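**Hand-held gripper kit review: minutes**

Friday, 10:00. Second review session. Notes of the first session accepted with one correction: the kit on loan from Pokero is the two-finger version throughout.

**1. Scope**

The review covers the hand-held gripper kit offered by Pokero, with Drukport as supplier of spare pads and linkages. The question is whether the kit is fit for recording household pick-and-place work at the Dantas site. Price was held over to item 5.

**2. Grip on cartons**

The test list for cartons was agreed in October and has not changed. Each carton is to be picked from a soft surface, held upright, and set down in a marked area. A carton counts as failed if a panel is creased or the end flap opens. 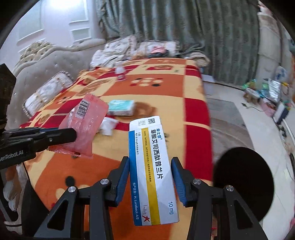
Pad contact was the main point under this item. The ribbed blue faces are meant to meet the long edges of a carton squarely, and the meeting wanted to know how much of the label stays readable while the jaws are closed. On the 10 mg escitalopram carton the product name, the dose and the maker's name can all be read between the jaws, with the lettering running sideways. It was agreed that label reading should be scored separately from grip, and that sideways text should not be marked down. One member asked for blister strips to be added to the list. Not agreed; they go to the next round.

**3. Soft and irregular items**

Tissue packs, pouches and folded cloth remain in the list. Results for cloth depend heavily on how the operator approaches it, and the written procedure gives no approach angle. The procedure will be amended to state one. Patterned bedding stays as the standard surface, as plain sheets were considered too easy for the software.

Target for this group is 600 recorded picks. So far 156 have been accepted and 109 returned for relabeling, mostly for late start marks.
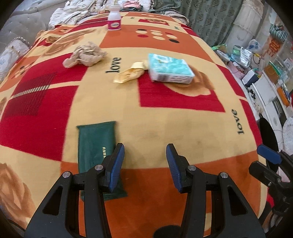 Relabeling will be done in-house until the backlog is cleared. The start mark is to be set at first pad contact and the end mark at full release. Clips in which the item leaves the view before release are to be rejected, even where the grip itself was sound.

**4. Wear and maintenance**

Drukport recommends checking the linkage screws before each session. This is accepted and will be added to the checklist. No replacement interval for the pads has been supplied. The meeting did not accept "as needed" as an interval and has asked for a figure in recorded picks.

**5. Commercial terms**

Pokero's offer covers 2 kits, spare pads and remote support. Amwood has sent a competing offer without support. Comparison deferred until both offers are on the same basis.

**6. Actions**

- Amend procedure: approach angle for cloth, start and end marks.
- Add screw check to checklist.
- Request pad interval from Drukport.
- Request support price from Amwood.

Meeting closed 11:20. Next session after the relabeled clips are in.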